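Tipps für die Werkstatt: Greifer im Schichtbetrieb

Bei Fludton übernehmen zweiarmige Roboter seit März das Umsetzen der Teile. Die Handarbeit verlagert sich auf Rüsten, Prüfen und Reinigen.

Greiferbacken vor Schichtbeginn mit fusselfreiem Tuch abwischen, kein Öl.
Ablageflächen frei halten, Kabel seitlich führen.
Nach 50 Betriebsstunden Spiel am Handgelenk prüfen.
Greifpunkte zuerst in der Simulation anfahren, dann mit reduzierter Geschwindigkeit an der Anlage.

Graça Nogueira plant für die Übergabe 6 Minuten ein. Störungen trägt die abgebende Schicht ein.

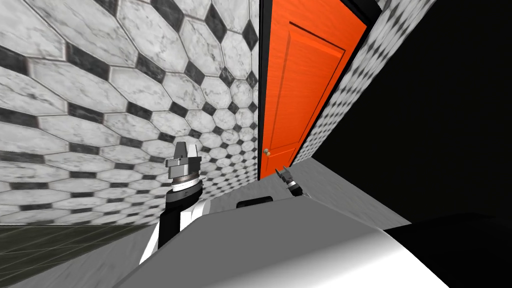

Wer neu eingeteilt wird, rüstet die erste Woche zu zweit. Die Einweisung findet donnerstags statt.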